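Bimley Fruit Room: Frequently Asked Questions
Packing and handling bananas

Last changed December 2014

We receive many questions from the shops that buy from us and from the people who come to pack with us for a season. I collected the questions that repeat the most. If your question is missing, please write to the packing room and I will add the answer when I have time.
Ehab Younis

What does the packing room do?

We take whole bunches of bananas, divide them into small hands for selling, look at each one, and put them in bins or in cartons for the shops. We do not ripen fruit in this building. The ripening is done at Cavton, and the fruit comes to us when it already has the color that the shop has ordered.

Which color should I order?

It depends on how fast you sell. If your customers buy the fruit and eat it the same day, order full yellow. If the fruit will stay on your shelf for three or four days, order yellow with green ends. Many new shops order full yellow because it looks nice on the first morning, and then they call us on the third day. Please think about your slow days also, not only about Saturday.

How many bananas are in one hand?

For the shops we make hands of four to six fingers. We also sell pairs and singles, for canteens and for small shops near schools. The pairs must be ordered separately, in the notes field of the order form. If you write nothing there, you will receive the normal hands.

What is a "finger"?

One banana. A few bananas joined at the top are a hand. I know it sounds strange the first time.

How must I pick up a banana?

By the stem end, where the fruits are joined. Close your fingers around the joined part and let the fruit hang down. Do not take it from the middle and do not press the side with your thumb. The mark of a thumb cannot be seen when you make it. It comes brown the next day, when the fruit is in the shop and the customer is looking at it.

Please also do not lift a big hand by only one of its fingers. The neck can split, and a banana with a split neck goes to the second grade.

May I hold a pair in one hand only?

Yes. A pair is light, and one hand is enough if the grip is at the stem. Bananas of a pair are often not the same length and they do not curve in the same direction, so look where the longer one is going before you lower it. The tip of the longer one is the part that hits first.

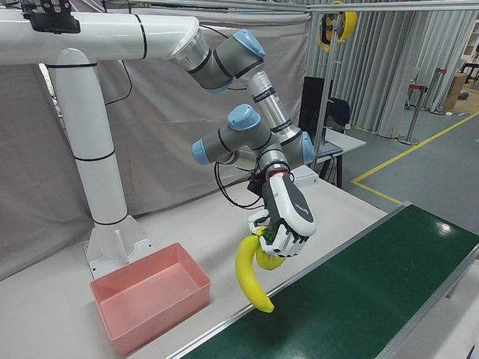

Samir asked if it would not be better to support the pair from underneath with the other palm, as he learned to do with mangoes. For a large hand of bananas I agree with him, and he is right that the weight pulls on the necks. For a pair I still prefer the stem grip alone. The second palm rubs the skin, and the skin is what we sell.

How do I put the fruit down?

Slowly, and with the curve on the outside, so the hand stands like a small bridge. Do not drop it the last few inches. On a belt, put it down in the direction in which the belt goes. In a bin, start from the far side and come toward yourself, so you do not reach over fruit that is already placed.

Can I put a second layer in the bin?

No. Bins have one layer. Cartons can have more, but with paper between the layers. The stems of the upper layer must not point down into the fruit of the lower layer. This is the mistake I find the most when I open a carton to check it.

Why do you use smooth plastic bins and not baskets?

A basket is pretty on a shop table, but it leaves a pattern on the skin. Smooth plastic does not. It is also easy to wash. If you want to show the fruit in a basket, put a folded cloth inside it first.

How are the bins cleaned?

With warm water and mild soap, at the end of each shift, and they dry upside down on the rack. A bin that smells of soap must be rinsed again. Please do not use the strong cleaner from the floor cupboard, also if the bin has a stain. A stain does not hurt the fruit.

A new bin has sometimes a sharp line of plastic on the inside corner. Pass your finger along the corners before the first use, and if you feel something, give the bin back to me.

And the belt?

We wipe it with a damp cloth at each break. Banana sap is clear when it is fresh but it makes dark spots when it dries, and then it is very hard to remove, from the belt and from your clothes. Wear something old.

What temperature do you keep?

The cold store for bananas is at 14 degrees Celsius. Never put bananas in the cold store for berries. The skin becomes gray, and it does not come back when the fruit is warm again. We lost 23 cartons in this way in March, when a pallet was moved to the wrong door. Since then the two doors have different signs.

A small brown tip at the end of the fruit: is it a defect?

No. It is the dry rest of the flower, and all bananas have it more or less. Do not pull it off. If you pull it, you can open the skin, and then it is truly a defect.

What is second grade, and can I buy it?

Second grade is fruit with a split neck, a scratch longer than the width of a finger, or a shape that does not fit in the carton. The inside is good. Bakeries buy it from us, and one ice cream maker. You can order it by phone, but we cannot promise the quantity. Some weeks we have 30 cartons and some weeks we have nearly nothing.

My delivery had bruised fruit. What should I do?

Please write to us within 2 days and give the number printed on the short side of the carton. Tell us in which layer the bruised fruit was. If it was only the top layer, the problem was probably on the truck. If it was in all the layers, the problem was with us, and I want to know about it.

Keep the carton until you receive our answer. You may throw away the fruit.

What is Fundoter?

Fundoter is the name of our order form on the computer. You receive your user name with the first invoice. Orders must be in before 6 in the evening to leave the next morning. If the form does not accept your order, check that the delivery day is filled, as this is the usual reason.

How should my customers store bananas at home?

On the counter, away from the stove and not in a closed plastic bag. Hanging them on a hook is good. Apples in the same bowl will make them ripe faster, which can be useful if they are still green. When they are fully ripe they can go in the refrigerator for a few days. The skin will become dark, but the inside remains good for eating.

Do you pack other fruit?

Mangoes in summer, and for a short time also plantains. The mango rules are on a separate page. Plantains follow the same rules as bananas, with the difference that they are harder and people become careless with them.

Can I visit the packing room before I order?

Yes, in the mornings, but call one day before. You will need closed shoes and something to cover your hair. Rings and watches stay in the locker, because they scratch the fruit. The entrance is on the side of the loading dock, the second door, and the bell there works if you press it for a long time.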